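Notebook | Index | Materials | Archive
Friday, Anastasia Kourkoulas

Moth trap trial, Dudmont store. Bait lot 28 replaced with lot 444 in the north row; south row left on the old lot. Pantelis read the sticky cards at 09:30. Males only, same as last week. Larval damage confined to the wool felt offcuts, none on the cotton controls.

Humidity logger 487 drifted again. Checked it against the salt jar and it reads high at the top end. Swapped for the spare, offset written on the lid.

Hanging storage: 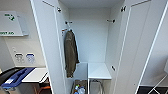
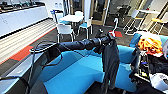 Freezer cycle for the felt starts tonight. Bag and seal before loading, squeeze the air out, no stacking. Stavros wants a second cycle after a day at room temperature. Agreed. Cards go back to Thabiso for ID under the scope. Still need his sheet for June before I can plot anything.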